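Revising the Carry Planner in Simulation

Last updated: June 4, 2021

The planning module for the Husgate simulator was revised this spring, and the present note records the changes for colleagues who build on it. The work was carried out by Katalin Bakos and the undersigned. It concerns the portion of the software that takes over after a grasp has been confirmed and before the object is released.

The earlier planner treated a held object as a point attached to the tool frame. This was adequate for small cups and jars. It was not adequate for tall packages, whose upper edges were never entered into the collision check. In our December evaluation of 2,415 simulated carries, the most frequent failure was contact between the top of a held package and the underside of a cabinet or shelf.

The revised planner attaches a full bounding volume to the gripper at the moment of grasp. The volume is estimated from depth data and then padded by 19 millimeters on every side. A smaller padding was tried first, but the estimate drifts slightly during fast turns, and the margin had to be widened. The planner also reads the wrist camera during the carry. If the object's near face rotates in view by more than a set limit, motion is paused and the volume is estimated again.

Two matters remain open. Replanning takes 80 milliseconds on our desktop machines, but considerably longer on the older nodes at Drernden. The wrist view is also heavily blocked by large objects, so the planner must rely on the stored kitchen map for whatever lies behind them. Configuration files written for the previous release will load, although the field for object radius is now ignored.
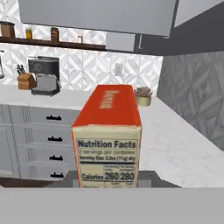 Wrist view in the simulated kitchen, with an upright food box in front of the camera.

The printed panel on the box has proved useful for tracking — large type gives the feature matcher stable corners. Plain packages are harder, and results for those will be reported separately.

Szabolcs Somogyi

Comments

Arriaga: Does the padding apply to the gripper fingers as well, or only to the object?

Szabolcs Somogyi: Only to the object. The fingers keep their own margin in the robot model.

vulotia_dev: We saw the same drift on fast turns. Lowering the wrist speed limit helped a little.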